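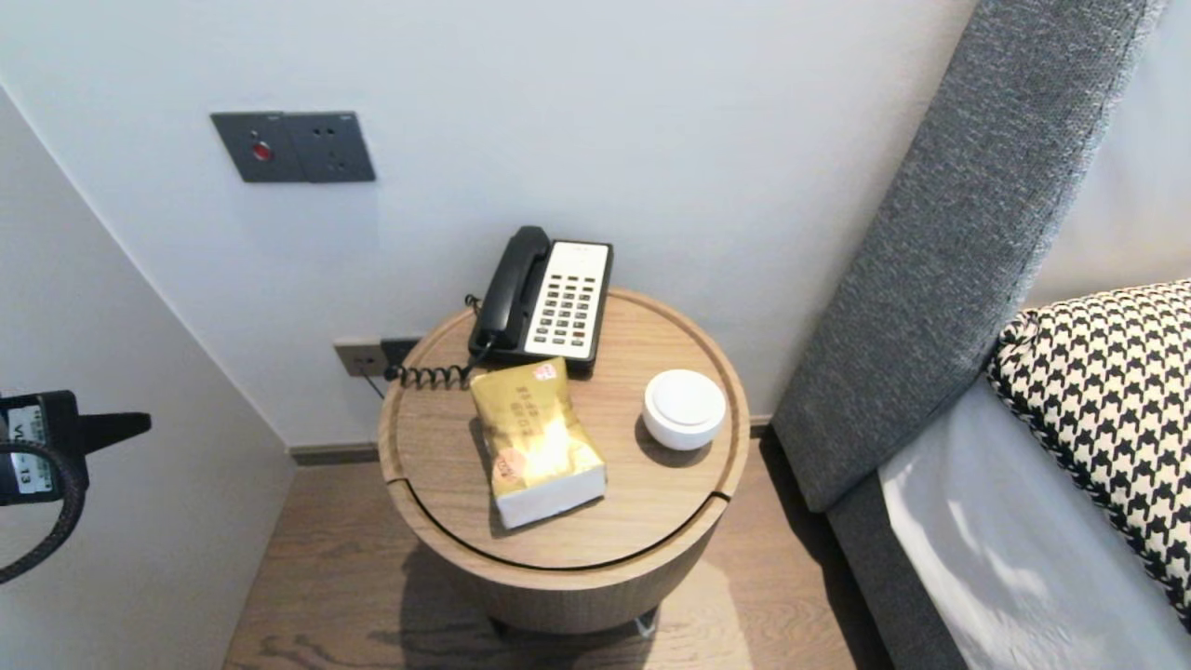

Someone under my last post wanted to know how I can possibly sleep in a strange bed, when she lies there until three listening to the elevator and then drags herself through the next day like a wet coat.

Oh, I know that coat! I spent 11 nights away in January, mostly Nedari with a stop in Skarnley on the way home, and the first few were awful. So let me tell you what helped, and forgive me if I wander a bit.

Ask for a room away from the elevator and the ice machine when you book, and then ask again at the desk. I used to be too shy. The clerk in Skarnley just clicked twice and moved me, and I had been rehearsing my little speech the whole train ride.

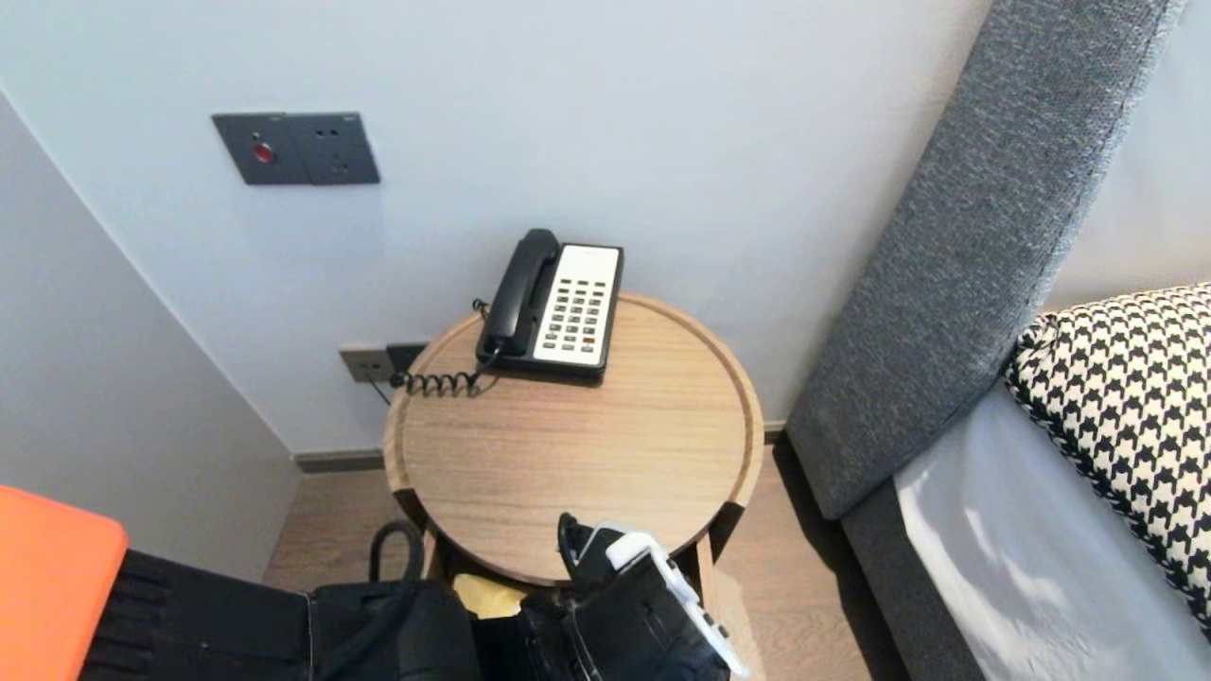

Yaqin Tang

Next, eat supper at your normal time if you can. My body does not care that the nice place in Nedari only seats people at nine. It wants soup at six and it will sulk about it all night — mine does, anyway.

I also stopped going to bed early to "catch up."

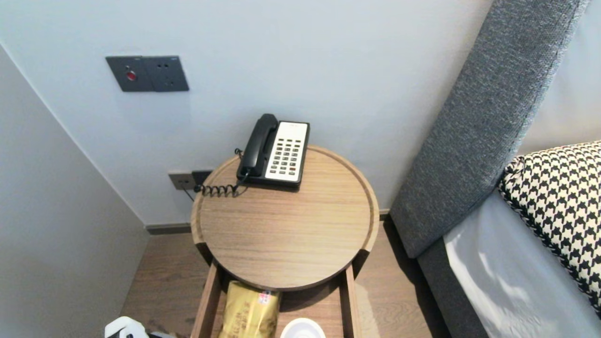

All that ever did was give me an extra hour to worry about the alarm. Now I sit in the chair with a dull book until my eyes really are closing. I have been reading the same history of canals for 2 years and I could not tell you one thing about canals.

And if you wake up in the night, please don't look at the clock. Turn it around, put a sock over it, whatever works.
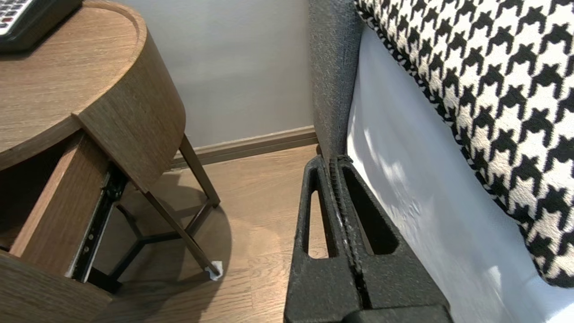

What goes in my bag now

Soft earplugs, the pillowcase from home (it smells right, and that matters more than I expected), a binder clip for curtains that won't meet in the middle, and thick socks. My sister adds peppermint tea. I add a cookie.

Tell me yours, please, I leave again on 8th March and I'm still hopeless on the first night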